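Datasets / Manipulation / Teleoperation

# Nerberg Floor Laundry, data card

Last updated: Monday, December 28, 2020

## What's in it

135 episodes of a two-armed robot picking up clothes and cloths from a carpeted office floor and putting them in a basket. Every episode was driven by remote control, one operator at a time, using the Tveit hand controllers. There were 11 operators. Please don't read that as 11 styles: two of them did most of the driving, and it shows.

Each episode has head camera video, joint positions, gripper commands and a one-line task label. Labels were typed by the operator straight after the run and have been spell-checked, nothing more.
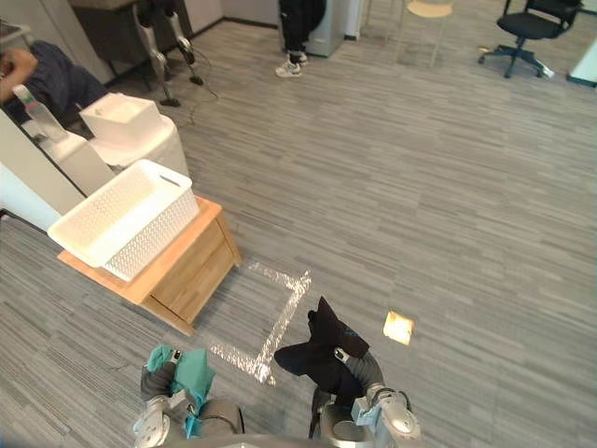 Picking up with both grippers at once is the part we trust least. Operators tend to look at one hand and forget the other, so the second arm often sits still for long stretches. A policy trained on this will happily learn to sit still too. We left the pauses in – trim them if you like, but say so when you report results.

## Known problems

- 27 episodes have a late gripper signal. They are marked `lag` in the index.
- "Success" was judged by whoever was driving. We would not quote it.
- One room, one kind of floor. Claims about homes in general should wait for homes.
- The July recordings used older controller firmware and feel jerkier.

## Use

Fine for pre-training and for checking a loader. We doubt it is enough to train a tidy-up robot by itself, whatever the Girnby demo suggested.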